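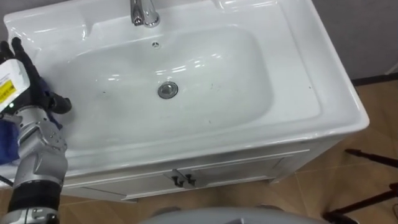

*Ceramic vanity basin with overflow and center drain.*

Procedure for routine cleaning of a glazed ceramic vanity basin with a chrome faucet. Written for the guest bathrooms at Bukamberg; it applies to any one-piece sink top of the same type.

## Materials

- Soft cloth for the bowl, second cloth for drying
- Liquid bathroom cleaner, non-abrasive
- Small bottle brush for the overflow
- Measuring jug, 300 ml

Do not use scouring powder or steel wool. Both dull the glaze, and dirt then holds in the scratches. Chlorine cleaners are kept off the chrome.

## Bowl and rim

1. Clear the deck and the side ledge. Soap dishes and cups go on the floor, outside the working area.
2. Rinse the bowl with warm water and turn the faucet off.
3. Look for dark specks on the glaze. Most are dust or hair and lift with a damp fingertip. Fixed spots get a drop of cleaner and 2 minutes of contact time.
4. Apply cleaner to the walls of the bowl, starting under the rim.
5. Lay the cloth flat on the bottom of the bowl and work outward from the drain. If it bunches, stop and spread it again – a crumpled cloth cleans only at its high points.
6. Keep any corded appliance unplugged and out of the basin while there is water in it. Read the warning label before using one anywhere near a sink.
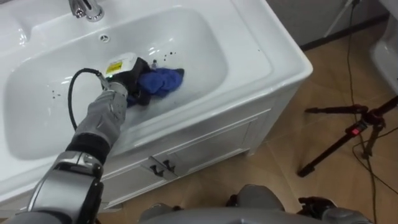
## Overflow and drain

1. Insert the brush into the overflow as far as the spokes allow. Do not force it.
2. Pour 300 ml of warm water with a little cleaner into the opening. It should run through to the drain without backing up.
3. Wipe the drain ring in a circle, then rinse.

## Finishing

Rinse from the rim down. Dry the faucet base first, then the molded recesses on the deck, where water stands longest and leaves scale. Finish with the front edge.

Repeat the overflow steps every 6 weeks.

Santosh Grewal, revised March 21, 2018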